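Search this site Search Go

Fabric storage basket

A fabric storage basket is an open-topped container with walls made of cloth, used in homes to hold small or soft items on shelves, on tables and inside closets. It is also called a fabric bin, cloth bin or soft basket. Most are rectangular, which lets several stand side by side without wasted shelf space.

Construction

The walls are usually two layers of cotton, linen or polyester cloth sewn together, sometimes with a stiffener between them. Common stiffeners are cardboard, felt, foam and thin plastic sheet. Baskets with no stiffener depend on the weight of the cloth and tend to lean or sag when empty. The inner surface may be coated to keep out damp and to make wiping easier.

The bottom is either sewn in as a single flat panel or fitted with a loose board that can be lifted out. The upper rim is normally folded over and stitched. Some makers run a wire through the fold, which keeps the mouth of the basket square but makes the item harder to wash.

Pale backgrounds with a small repeated motif, such as flowers, stars or dots, are common in baskets sold for bedrooms and nurseries. An off-white basket with gray flower-like motifs, placed on a tabletop, has the soft walls typical of the type, slightly bowed and creased at the corners.

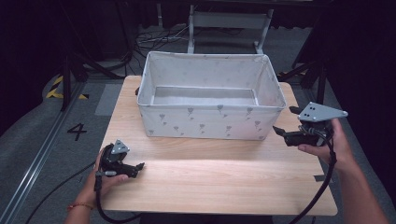 Use

Fabric baskets are used for socks, baby clothes, toys, yarn, chargers, toiletries and paperwork. They weigh little and are unlikely to scratch furniture, so they are often kept on desks and tables as well as on shelves. They are poorly suited to liquids, sharp tools and heavy books.

Many models fold flat for storage. The Valita, a folding basket introduced by the housewares firm Sinico, weighs 465 grams and is sold in packs of 3. Its bottom board is hinged along the middle, and the side walls fold inward over it. A smaller version without the board was made by Rusik in a single run of 2,000 and was not continued.

Surfaces

On finished wood, a cloth bottom slides easily and leaves few marks. Damp cloth is a greater risk than friction, as moisture held under a basket can dull the finish or raise the grain. Light woods with an even sheen show water rings less clearly than dark ones, though a gray stain can still form if the basket is left in place. Bare or oiled tops need more care than lacquered ones.
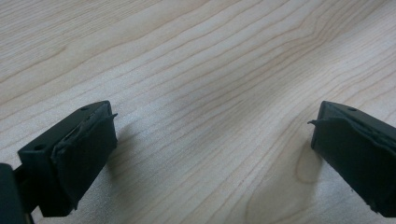 Jouko Niskanen disagrees with the usual advice to put a felt pad under the basket, arguing that felt holds water longer than the cloth does and that lifting the basket now and then is enough. Hertta Eskola recommends a cork mat for oiled tables and nothing at all for lacquered ones.

Care

Baskets with cardboard stiffeners should be spot cleaned only. Those with removable boards can usually be washed by hand in cool water and dried upside down. Creases at the corners can be reduced with a warm iron and a damp cloth, provided the lining is not coated.

See also

Storage bin
Drawer organizer
Laundry hamper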